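# Donia 餐具整理数据集（课程项目）

`donia-utensils` 是机器人实践课第 7 组的期末项目仓库，包含手持夹爪采集的双手操作演示、标注脚本和一个行为克隆基线。任务名称为 `utensil_sort`：把散放在桌面上的餐具逐件夹起，放入指定容器。

维护者：Guangming Cai（采集、标定），Dinesh Abeysekara（数据格式、训练脚本）。

最近更新：2024年5月15日，星期三

## 版本状态

| 项目 | 值 |
|---|---|
| 有效片段 | 1,399 |
| 采集轮次 | 3 |
| 图像帧率 | 30 Hz |
| 夹爪数量 | 左、右各一 |
| 语言标注 | 中文，每片段一句 |
| 存储格式 | Zarr（压缩） |

January 的试采数据（目录 `pilot/`）标定参数与现版本不兼容，不计入上表，也不参与训练。保留该目录仅供复现中期报告中的曲线。

## 目录结构

```
donia-utensils/
├── calib/ # 内参、夹爪开度标定
├── data/
│ ├── round_a/
│ ├── round_b/
│ └── round_c/
├── pilot/ # 旧版，勿混用
├── scripts/
│ ├── align.py # 左右手时间对齐
│ ├── filter.py # 片段筛选
│ ├── export.py # 转换为训练格式
│ └── view.py # 逐帧查看
├── train/
└── splits/
```

## 安装

需要 Python 3.10。其他版本未测试。

```
conda create -n donia python=3.10
conda activate donia
pip install -r requirements.txt
python scripts/view.py --round a --episode 0
```

`view.py` 能正常打开窗口并显示左右两路画面，即安装完成。在无显示器的服务器上加 `--headless`，输出为 mp4。

## 采集设置

每个夹爪装有一个相机，朝向指尖方向。操作者双手各持一个夹爪，不戴其他传感器。位姿由视觉惯性里程计给出，轨迹后处理使用组内的 Trunitz 工具包，其配置文件在 `calib/trunitz.yaml`。

采集地点为普通住宅，不布置背景板，不更换桌布。背景中的家具、墙面和门均保留在画面内。基线模型对背景变化敏感，训练时建议开启随机裁剪和颜色扰动。

餐具按材质混放，允许相互交叠。单件摆放的片段只出现在 `round_a`，`round_b` 和 `round_c` 以堆叠为主。`round_c` 使用印有草莓和花朵图案的白色桌布，纹理丰富，里程计跟踪较稳定，但分割模型容易把红色花瓣误检为物体。

堆叠片段的难点在于夹取点选择。白色塑料汤勺与白色塑料勺颜色接近，又与白色桌布底色相近，边缘对比度低；不锈钢叉柄压在汤勺下面，先夹叉子会带动上层物体。深棕色木筷成对出现时，标注统一记为一个物体 `chopsticks_dark`，不拆分为单根。 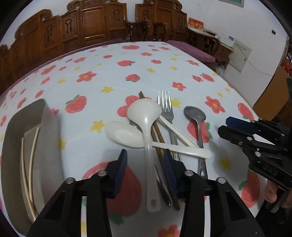
## 标注规范

1. 每个片段对应一次完整的“夹起—移动—放下”。中途掉落的片段标记 `drop=1`，不删除。
2. 物体类别以 `labels.json` 为准，不得自行新增。金属勺与塑料勺分属两类。
3. 接触时刻取指垫首次碰到物体的帧。被遮挡无法判断时，取夹爪开度停止下降的帧，并写入 `contact_src=width`。
4. 容器内原有的物体记入 `container_init`，不作为目标物体。
5. 双手同时接触同一物体时，`hand` 字段填 `both`。
6. 语言标注使用祈使句，例如“把叉子放进白色容器”。不写颜色以外的修饰语。

标注由两人独立完成，接触时刻不一致时由 Guangming Cai 重看原始视频后裁定。裁定记录见 `splits/resolve.csv`。

## 字段说明

| 字段 | 类型 | 说明 |
|---|---|---|
| `rgb_left` / `rgb_right` | uint8 | 左、右夹爪相机图像 |
| `pose_left` / `pose_right` | float32 | 位置加四元数，顺序 xyzw |
| `width_left` / `width_right` | float32 | 指垫间距，单位米 |
| `hand` | str | `left`、`right`、`both` |
| `target` | str | 目标物体类别 |
| `drop` | bool | 是否掉落 |
| `text` | str | 语言标注 |

坐标系原点为右夹爪在片段首帧的位置。左夹爪位姿已转换到同一坐标系，转换误差见 `calib/report.md`。

## 数据划分

划分按采集轮次内的连续时段进行，不按片段随机抽取。随机抽取会使相邻片段分别落入训练集和测试集，两者摆放几乎相同，测试成功率偏高。中期报告中的数值受此影响，以当前 `splits/` 为准。

## 训练基线

```
python scripts/export.py --rounds a b c --out build/
python train/bc.py --data build/ --config train/halliday.yaml
```

`halliday.yaml` 为默认配置，观测历史长度 3，动作为相对位姿。`stemuner.yaml` 增加语言条件，显存占用更高，收敛也更慢。两份配置使用同一随机种子。

若损失在前几轮变为 NaN，先检查 `width_*` 是否含有未标定的片段：

```
python scripts/filter.py --check-width
```

## 已知问题

- 镜面金属餐具反光强时，深度估计不可用。训练脚本默认不读深度。
- 另一只夹爪或手进入画面时会形成遮挡，当前没有提供遮挡掩码。
- 筷子沿容器内壁放置时，部分片段的 `container_init` 漏标，正在补。
- `align.py` 对丢帧的处理是最近邻填充，快速移动段会出现重复帧。
- 浅色筷子与浅色容器的区分依赖人工标注，自动检测结果不要直接写回。
- Windows 下路径含中文时 `export.py` 报编码错误，暂用英文路径。

## 提交修改

从 `dev` 分支新建分支，合并请求中写明涉及的轮次和片段编号。修改标注时须同时更新 `CHANGELOG.md`；只改训练代码的不需要。标定文件不接受直接覆盖，新文件另存并在名称后加版本号。

数据问题联系 Guangming Cai，代码问题联系 Dinesh Abeysekara，或直接在仓库中提 issue。

## 许可

代码采用 MIT 许可。数据仅限课程及非商业研究使用，再分发前须征得两位维护者同意。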